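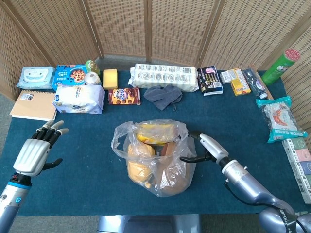 How often should the finger pads on a two-finger gripper be replaced when the arm handles thin plastic bags all day?

Replace the pads when the gripping face has gone smooth or shiny, and inspect them at the start of every shift. Operating hours are a poor guide for thin film, which wears a pad unevenly.

Skenholm Users' Help Exchange
Home | Topics | Maintenance | Grippers | Search | Sign in

Posted in September by cell_office_2

Our department operates a single bench cell with two arms. The left arm carries a jointed hand and the right arm carries a two-finger gripper. The right arm is used chiefly for lifting bagged bakery goods and similar packaged items by a corner of the bag. The controller is a Zerex unit with the standard software.

The grip has become unreliable in recent weeks. The fingers close on the bag, the controller reports a completed grip, and the film then slides out during the lift. We have raised the closing force from the original setting to 67 percent of maximum. This improved matters for a short period but has begun to leave tears in the film. Fault code 1219 has also appeared twice, on both occasions while the wrist was turning.

We would be grateful for guidance on the following points. Is the condition of the pads the likely cause, or should the alignment of the fingers be examined first? Is the fault code related to the grip? Our maintenance schedule, inherited from a previous supervisor, mentions neither item.

Deschamps_bench_support
Posted 9:40 a.m.

The force should be returned to its original value before any other work is done. A high setting conceals the fault and shortens the life of the fingers.

Alignment is to be examined first. Place the arm in manual mode at reduced speed, move it clear of the table, and close the fingers on a single sheet of ordinary paper. The sheet should resist a light pull equally at the tip and at the base of the pads. If it slides freely at the tip, the fingers have spread and the mounting screws require attention. Switch off and lock out the arm before using any tool on it. Loosen the screws on one finger only, seat it against its shoulder, and tighten to the value given in the manual for your model.

Pads should then be cleaned with a lint-free cloth and a cleaner approved by the manufacturer. Flour dust and sugar are common on bakery packaging and will make a sound pad behave like a worn one. Do not use household wet wipes, as many leave a film of lotion. If cleaning does not restore the grip, fit new pads in pairs. A new pad opposite an old one will pull the film to one side.

After refitting, repeat the zero-position routine. Our own practice is to run 126 trial lifts with a sample bag before the cell is released for use, and to record any slip in the log.

gramirham_tech
Posted 11:15 a.m.

The reply above covers the grip. With regard to code 1219, the number is not the same on every software version and the list supplied with your controller must be consulted. On our cell at Gramirham it indicated a lost signal from the gripper. The cable that runs along the outside of the arm had been clipped too tightly and was pulled each time the wrist turned. Allow a free loop at each joint and turn the wrist slowly through its full range, with the power off if your model permits, while observing the cable. We now inspect the clips every 7 weeks.

oldpress_line4
Posted 2:05 p.m.

We changed to suction cups and had fewer problems. I do not recall which type they were.

Contact the moderators | Terms of use | Copyright Skenholm Users' Help Exchange | Back to top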